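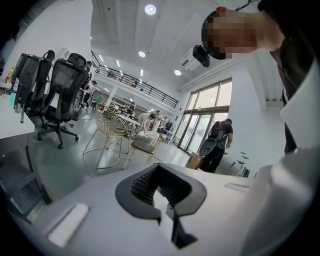

September 16, 2026
Posted by Kuswood Sim Racing

Had a few messages asking how the Mengal league is changing its format for next season, so I'm putting it all in one thread. I race in the second split and I've read the whole rule document.

The big one first. Sprint races are gone. Every round is now a single race of 40 laps with one required pit stop. Last season we had two short races a night with the second grid reversed, and a lot of cars didn't make it past the first corner of race two.

Qualifying stays at 13 minutes, open session, everyone on track together. I was hoping for single-car runs but the server booking doesn't leave room for it.

Fuel saving matters now. In testing I ran out on lap 38 the first time, pushing the way I would in a sprint. Second try I lifted early into the two heavy braking zones and got home with a little left in the tank.

The tire rule is simple. You have to use both compounds. You can start on either one. The harder tire takes a long time to come in on this build of the sim, so expect to lose places on the out lap if you stop onto it.

Damage goes up to full. I know this is the one people are arguing over. My view is that it should have happened in April, when the first split started using walls as brakes at the street track.

Teams are still two cars each. Both cars score. There was talk of letting teams drop their worst result, but that was voted down.

Ploline are running two new drivers and they look quick. They did a lot of laps on the test server last week and kept the voice channel closed the whole time. Their long-run pace was better than ours by a couple of tenths a lap.

Zonance kept the same pair that won the team title. Their one-lap speed is still the best in the league. I don't think they were great over distance last year though, and every race is a distance race now.

As for us at Kuswood, we finished 4th in the teams table with 42 points between us in the last three rounds. Most of that came from staying out of trouble. I'd like a podium this season on pace.

On setups - we are sharing everything between the two cars this time. Last year we each built our own and then spent race night guessing why one was slower. Now there's one base setup per track and we only change brake bias and front wing from there.

Penalties are handled after the race, same as before. You have one day to send in a clip. Please include the few seconds before the contact as well. The stewards threw out several reports last season because the clip began at the hit.

Someone asked about wheels and controllers. Both are allowed in every split. Assists are limited to automatic gears and the racing line, and using them doesn't cost you points.

Reserve drivers can score for the team but not for themselves. They have to be named before qualifying opens. If your driver drops out after that, you race with one car.

If you want to join, the third split still has open seats. You need to finish one practice race on the league server without a disqualification. Your result in it doesn't matter.

Round one is at the old airfield track. It's flat and wide with one proper overtaking spot, at the end of the back straight. My plan is to start on the softer tire and stop late. I'll post our lap times after the next practice night.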